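Two-armed robots on the kitting benches, anyone else had this?
Forum: Shop Floor and Warehouse > Technology and Change

benchfourteen
We pack desk sets and gift sets at our place (organisers, mugs, small bits that go in the compartments) and in October management told us that two of the seven benches are going over to robots with two arms and proper fingers. The integrator is Drarnix. At the moment they're still doing most of it on the computer, with a simulated table and simulated stock, and they put the clips up on the canteen screen so we can see how it's getting on.
I'm not panicking. I've been there long enough to see the strapping machine and the label printer come in and we all survived those. But I'd like to hear from people who've worked next to one of these for a while. What did your day look like afterwards? Did the hours change?

mallow_k
Ours came in on returns two years ago. Single arm, not two. Hours stayed the same, the job didn't. I used to open a box, look at what was in it and decide. Now I put things in front of the arm the way it likes them and clear up what it can't manage. My shift is 2458 items on a good Friday and I couldn't tell you what most of them were.

Tikstead_Ray
Different experience here. I did nine years of bench packing and my wrists are finished. If a machine wants to put small blocks into small compartments all day it is welcome to them. People get sentimental about this work once somebody threatens to take it away.

mallow_k
Didn't say I was sentimental. I said the job changed and the pay didn't.

Tikstead_Ray
Fair enough, but that's a question for whoever sets your pay. The arm didn't do that.

zerrin_g
I'm Zerrin Güneş, I was a line lead at Kołodziej when we went through it, so I'll give you the practical side.
The simulation stage matters more than people think. That's where they decide which objects count and how they're laid out. If your sets include anything awkward and it isn't in there, you will be the one dealing with it on the floor later. With us it was anything with a handle. They had tested the mugs standing up, and ours come out of the cartons any way they please.
Ask to see the list of objects and the list of starting positions. Ask early. Once the cell is bolted down everybody is too busy to change it.
On hours, we lost the Saturday overtime. No redundancies, but two people who left weren't replaced.

benchfourteen
Thanks, that is useful. Did they let you see the lists?

zerrin_g
After I asked three times. One of the engineers sat down with us for a morning and we told him what goes wrong at a bench. He wrote all of it down and I'd say half of it ended up in the tests. The bit about dark compartments was ours. Small dark parts in a black tray are hard enough for a person to see at six in the morning.

overhead_crane
Integrator side here, not Drarnix. Half is pretty good going. Bear in mind a simulated run costs next to nothing, so there's no excuse for not adding cases when the packers bring them up. If they tell you it's too late in the project, ask what stage they're at. If it's all still on the computer it isn't too late.
I'd disagree with Zerrin on one thing. A long list of starting positions can give people false comfort. I've seen a cell that coped with 4000 variations on screen and then struggled with cardboard dust.

zerrin_g
I don't think we disagree. I want both.

pennyloaf
Can I ask what happens to the people on the two benches? Everyone's talking about mugs.

benchfourteen
They've said "redeployed". Two of them are meant to be trained up as cell operators and the other two go to goods in. Goods in is heavier work and one of them has a bad back, so that isn't settled. The operator training is a week with Himico, who make the arms, and there's a small pay rise at the end of it. Nothing in writing yet.

pennyloaf
Get it in writing before the training. We had the same promise and the rise turned into a "skills review" that took eleven months.

mallow_k
Seconded. And find out the target rate. Ours was set at 600 an hour by someone who had only watched the arm on its own, with nobody feeding it. The person feeding it is the one who gets asked why it's short.

Tikstead_Ray
That I do agree with. Rates should be set after a month of real running, with the packers in the room.

overhead_crane
Same from me. A month is on the short side if your stock changes with the seasons.

benchfourteen
Right, I'm seeing our rep before the late shift and I'll take him the list: objects, starting positions, pay in writing, no rate until it has run for a while. I'll also ask if the one with the bad back can have first go at the operator place. She knows those sets better than any of us. I'll post again when I've had an answer, probably Friday.

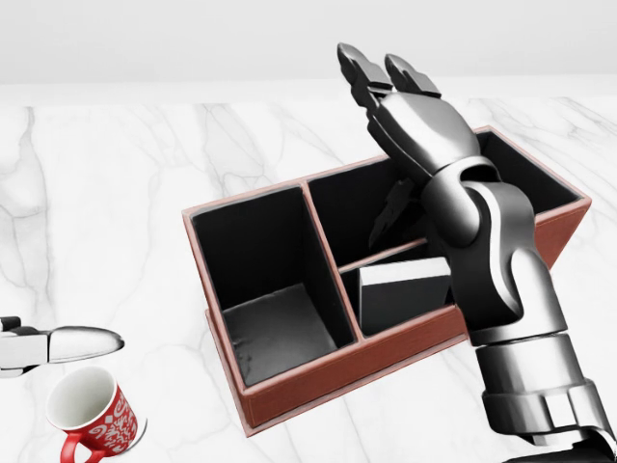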